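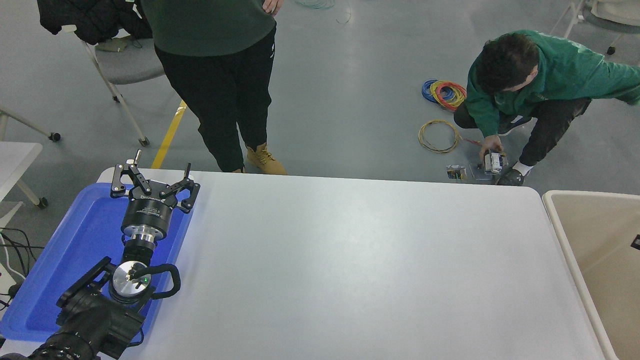
White table with blue tray; power strip at lower left.

CUDDALE PARISH CHURCH
Building Safety Checklist, Sanctuary and Brarklow Hall
Inspected 30th August by Aleksi Miettinen, parish safety officer

Each item is marked Pass, Repair, or Fail. Items marked Fail must be closed before the next public service in the area concerned.

SANCTUARY

1. Main doors open outward and are unlocked during services. PASS
Comment: The left door drags on the mat. Trim the mat or remove it.

2. Posted seating limit of 300 is displayed in the entry. PASS

3. Center and side aisles clear. REPAIR
Comment: Folding chairs were stacked in the north aisle beside the font. They are to be returned to the chair closet after each use. The same comment was made last October.

4. Candle stands stable, with drip guards in place. REPAIR
Comment: The stand nearest the choir screen has one short foot. It is not to be lit until the foot is replaced. Altar candles are satisfactory.

5. Fire extinguishers charged and tagged. PASS
Comment: All 11 tags are current. The extinguisher in the vestry is behind the robe rack and should be moved to the door side.

6. Balcony rail secure. FAIL
Comment: Two mounting bolts are loose at the organ end. The balcony is closed to the congregation. The organist may enter by the rear stair.

BRARKLOW HALL

7. Posted limit of 200 is displayed. PASS

8. Exit signs lit on battery test. REPAIR
Comment: The sign over the kitchen passage went out during the test. A new battery has been ordered from Tarnus Supply.

9. Kitchen hood and filters clean. PASS

10. Extension cords not used as permanent wiring. REPAIR
Comment: The coffee urn is fed by a cord run under the rug. Move the urn to the wall outlet.

GROUNDS

11. Ramp surface sound and handrail firm. PASS

12. Bell tower door locked and key signed out. FAIL
Comment: Door found unlocked. The key book shows no entry for the key on hook 22.

Repairs are to be reported in writing to the parish office. Item 6 requires a second inspection before the balcony reopens.

Comments (3)

M. Ruangrit
Will the choir be seated downstairs until the rail is fixed? We need to know before rehearsal.

Parish Office
Yes. The choir will use the first three rows on the south side.

pewtwelve
Please do something about that mat. My mother uses a walker and comes in by the left door every week.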